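How to Salt and Roast Eggplant So It Comes Out Creamy

Posted July 6, 2021 by Aitana Montes

I grew up in a house where eggplant was treated with a fair bit of suspicion. Mum fried it once, it drank half a bottle of oil, and that was the end of eggplant in our kitchen for years. It took a neighbour with an overloaded veggie patch (bless her, she left bags of the things on our step every evening) to get me cooking with it again, and now I make a tray most weeks, winter included.

Start with the shopping. You want eggplants that feel heavy for their size, with tight skin that springs back when you press it with your thumb. If your thumb leaves a dent, put it back and have a look at the next one. The long, slender kinds tend to have fewer seeds and thinner skin, so I grab those when the greengrocer has them, but the big fat ones are perfectly good for roasting too. For a family tray I buy 1050 grams, which looks like a mountain on the chopping board and then shrinks down to something quite modest.

Trim off the green cap and cut the flesh into chunky pieces, bigger than you think you'll need. Leave the skin on! It holds everything together and goes lovely and chewy at the corners. Toss the pieces in a colander with a good spoonful of cooking salt, sit the colander in the sink and walk away for 40 minutes. Have a cuppa, bring the washing in, ring your sister.

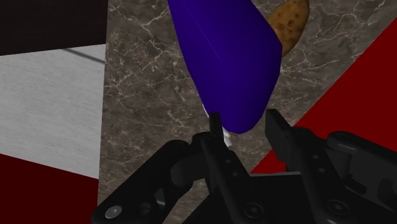 When you come back there'll be little beads of moisture all over the pieces. Give them a quick rinse under the cold tap, then tip them onto a clean tea towel and squeeze them, gently but with a bit of purpose. A dry piece of eggplant will colour in the oven and a soggy one will only steam, so don't rush the drying.

Heat the oven to 220 degrees, or 200 if yours is fan-forced. Put the eggplant in a big bowl, pour over four tablespoons of olive oil and get in there with your hands so that every side has a bit of a shine. Spread it over two trays if one looks crowded. I add potatoes sometimes to stretch it into a proper dinner, but they're slower, so cut them small and give them a head start of a quarter of an hour.

Roast until the edges are deep brown and the middles collapse when you poke them with a fork. In my oven that's usually half an hour, with one turn partway through, but ovens have their own personalities and yours may want a little longer.

While it's still hot, splash over some lemon juice and a crushed clove of garlic, and taste before you add any more salt. We eat it with flatbread and thick yoghurt, or stirred through pasta with whatever soft herbs are looking sorry for themselves in the fridge. Leftovers keep for three days in a sealed container, and they're very good cold on toast.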